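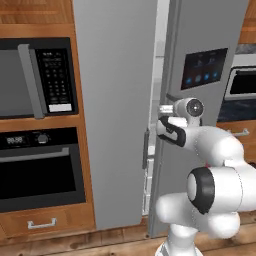 Kitchen Cleaning Tips for the New Year

9 Jan 2024

In January I always clean the kitchen more deeply than in other months. After the holidays there is grease in places where I do not look in December. I collected these tips over many years, first in our small flat in Firstead and now in the house in Ninville. They need only cheap things which you probably have at home.

The door seal of the refrigerator

Mix one spoon of baking soda in a bowl of warm water. Take an old toothbrush and go slowly along the folds of the seal. Dry it well with a cloth, also inside the folds. To test the seal, close the door on a sheet of paper and pull. If the paper slides out easily, the seal is tired. A new one cost me 19 dollars at Tritbridge, and I could put it in without a tool.

Stainless steel doors

Wipe always in the direction of the lines in the metal. A little dish soap is enough. For finger marks near the handle I use a drop of white vinegar on a soft cloth, and after that a dry one. Do not use the green side of the sponge, it leaves scratches which stay forever. I have some.

Microwave

Put half a lemon and a cup of water in a bowl that is safe for the microwave, with a wooden spoon standing in it. Heat it three minutes and leave the door closed for five more. Then the dirt comes off with paper towel. Be careful with the bowl, it is very hot.

Upper cabinets
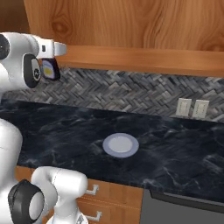
Under the wooden upper cabinet.

The underside of a cabinet catches more steam and fat than the front. I wipe it with warm water and a few drops of oil soap, and I squeeze the cloth strongly before, so the wood does not drink the water. Jars and packages that stand inside I turn with the label to the front, and the oldest date goes first.

Dark stone countertops

On dark stone every drop of hard water makes a white ring. Vinegar and lemon are forbidden for marble, and I do not use them on granite either.
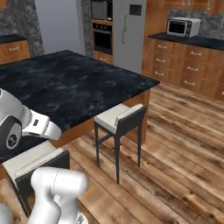 I use a neutral cleaner from Kuo, two caps in a bucket, and I dry the surface immediately with a towel of microfiber. For dried dough, lay a damp cloth over it for ten minutes and lift it with a plastic scraper.

The wood panels below get splashes too, so look there before you put the bucket away.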